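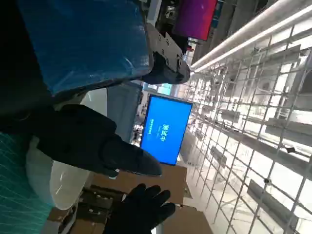 Status monitor, 测试中 ("testing in progress") on blue.

Home Notebook Tables Stores Search Log out

May, fruit and plate table, continued from the Dritstead page

Started 9.40 am. Catalina Pereyra had the table set up when I came in, so I only checked the mat and went through the stores list. The mat has a slight curl on the window side. I weighted it under two reference books for some 20 minutes and it came down, though it lifted again a bit after lunch. If it keeps doing that we should use the low-tack tape from the Hsueh order, short strips under the corners only. Long strips pull the backing and leave grey gum on the table.

Sheldon Gill asked again whether we need the cutting mat at all, as nothing gets cut. I'd keep it. Plates slide on the bare table and everything sounds louder. The printed grid is also handy for putting things back where they were.

Cleaning: warm water and a drop of dish soap, then a dry cloth. No alcohol on the mat. Somebody used it on the old one and the white lines went patchy along one side. I've moved the alcohol bottle to the lower shelf with the solvents.
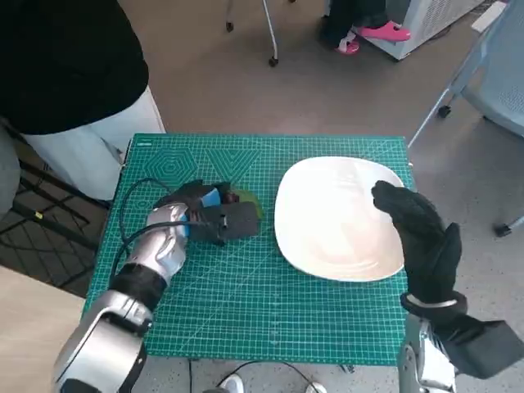
Plate placement is still the loose part of our setup. The note on the Likell sheet says "plate on right half of mat" and leaves it there, so it ends up a little different each time. Today the big square one was sitting slightly off the grid lines with its right rim close to the edge of the mat. That's within what the sheet says, but it makes it hard to compare one layout with another. I would like a written grid reference for one corner of the plate, plus a line saying whether it should be square to the grid or turned. The glaze also throws a bright patch of light back, and I want to try a matte plate of the same size before we touch the lamps. Catalina thinks the Julley catalogue has one in off-white. Colour is a bit warmer than ours but it should do.

Small items: the green leaf gets lost. It's close to the colour of the mat and very easy to miss when packing up. I found it under the tea towel yesterday and in the sponge tub the day before that. I've put a white saucer in the drawer for it. Sponges stay in their own tub, lid off overnight so they dry out.

Grapes: keep the bunch with its leaf on. Lift it from underneath when moving it to the tray, don't pull on the top. The reddish-purple shows up well against the green mat and I don't see a need to swap it for another fruit yet. Sheldon would like a pale green bunch as well. I said no for this table, for the same reason as the leaf. 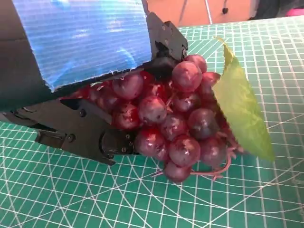

To do

- Grid reference for plate corner, write it on the Likell sheet (me)
- Order 2 matte plates from Julley, one as a spare (Catalina)
- Tape for mat corners, check what is left from Hsueh
- Label the saucer in the drawer
- Stores ledger: last line is 3,811, next person carry on from there and please don't start a new page
- Ask Sheldon about a flat box for the mat so it isn't stood on end over the long weekend

Packed up 4.15 pm. Plate washed and in the rack.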